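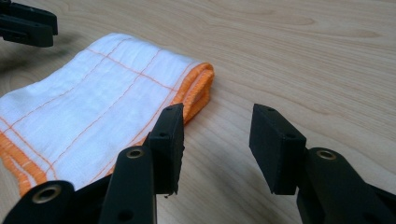
Home Features Builds Workshop Letters Subscribe

Search this site Enter a word Go

A pair of hands for the price of a weekend

Shared workshops are filling up with printed grippers. We spent a Thursday at Allement finding out what it takes to make two, and what they're like with a cloth

Evening, half past six. Allement is up a flight of stairs over a tyre shop and the kettle is already on. Someone is filing a finger pad over a bin. Someone else has lost the small hex key, again. The job tonight is cloth.

The project is called Omum. Two hand-held grippers, printed in black plastic, worked by a person. You hold one in each fist, squeeze, the fingers close. The idea is to do a household job with them and keep a recording, so a robot arm can learn the same job later on. The arm is another build, another budget. Hands first.

What's in one

Mostly plastic. Two finger pads, a scissor-like linkage behind them, brass inserts pushed into the arms. The inserts matter. The first set had screws straight into the print and the holes went oval in a week. Brass costs pennies and goes in with a soldering iron – slow, straight, dont lean on it.

The pads are the fussy bit. They come off the printer with rough corners, and a rough corner catches thread. Most people file them. Some people leave them and swear the extra bite helps. We tried it both ways and couldn't settle it.

Print time for a pair, with the pads done slow: most of a weekend. The club has got through 8 sets of pads so far. The drawings are on revision three, and the group chat about the drawings stands at 2845 messages, which tells you more about the group than about the drawings.

Setting up the table

You want a plain table and a bit of room to move your elbows. Sleeves down or sleeves up, doesn't matter, but watch the cables. They run back over your hands and they will find a cuff. Park anything you don't need on the floor, well out of the way of your feet.

Cloth goes down flat, near edge towards you. White with orange lines is a good choice, as you can tell which way it's lying at a glance. Plain white is misery.

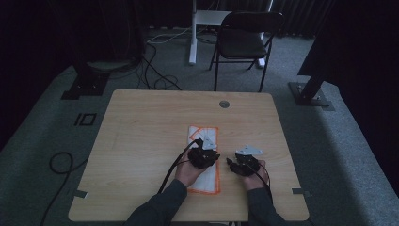 Why cloth is so hard

A block stays a block. Pick it up, put it down, same shape. Cloth is a new shape each time you touch it. You go for one layer and get two. You go for the corner and get the middle, and then the whole lot follows you across the table like a dog on a lead.

The hem is the friend here. Thicker than the rest, stands up a little, something to aim at. Come in low with the fingers open wide, close gently, lift before you pull. Our first try was all pull. The second was worse. After an hour it starts to feel like using very big tweezers, and after two your thumbs ache and you want a sandwich.

Thin cloth is harder than a thick towel, and gathers up if you so much as breathe on it. Thats the point of practising on it though. Laundry doesn't come pre-flattened. A neat fold is nice to have, but the untidy goes get kept as well, and the members argue over how many of those to keep. 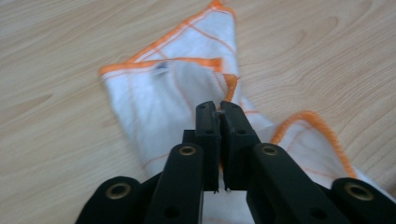
Fingers down in the gathers, orange hems in three directions.

The money bit

Plastic is cheap. Time isn't. The sister group at Paltar kept a log of theirs and reckoned on 2000 grams of filament before they had a pair they liked, failed prints and all. Allement hasn't kept a log. There's a carrier bag of dead linkages under the bench and it's heavy.

Next job is a softer pad, glued on over the hard one. Sima, the club's old printer, can't do rubbery filament without jamming, so that waits until December and a new nozzle. Meanwhile it's files and sandpaper.

If you fancy a go, start with one gripper and a tea towel. Make the second when you've stopped swearing at the first. Allement is open Thursday evenings, ring the top bell.

Related
Brass inserts without the melted mess
Five glues for soft pads, tested
Paltar's printed wrist: second go
Is your filament damp? A kitchen test
Letters: in defence of the hand file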